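Open day at the Haltham clock workshop

We went on 10/01/2026 with a group from Wivine. Doors opened at 2 and the coffee was free.

Yurii Kuzmenko showed us the case room first, then the bench where he cuts replacement wheels. He keeps 444 old movements in drawers, sorted by maker.
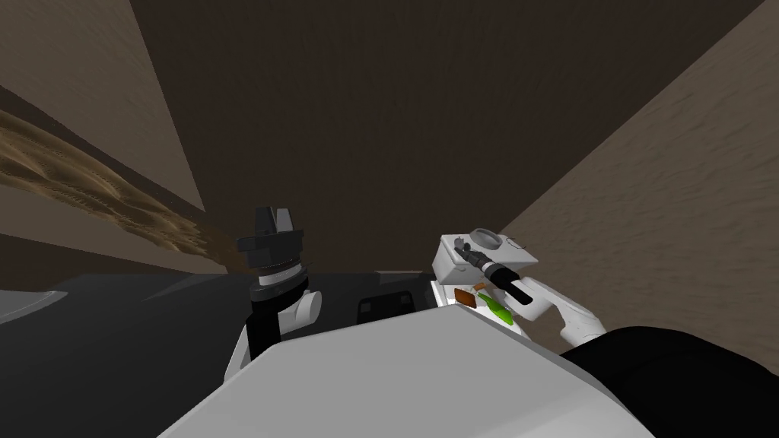

Black gripper, white lower link

The talk on mainsprings ran long – most people stayed. Parking at Curkeck is easier than on the street.

A pocket watch service takes him 3 days, more if the staff is worn.

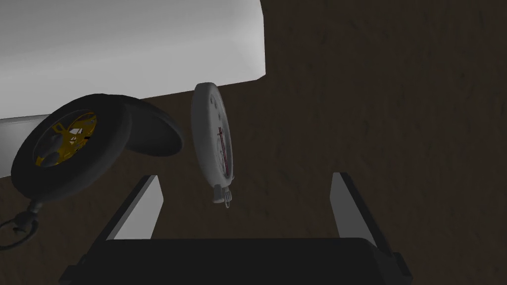 Getting there

Take the Kettler bus to the last stop. The next open day is in December.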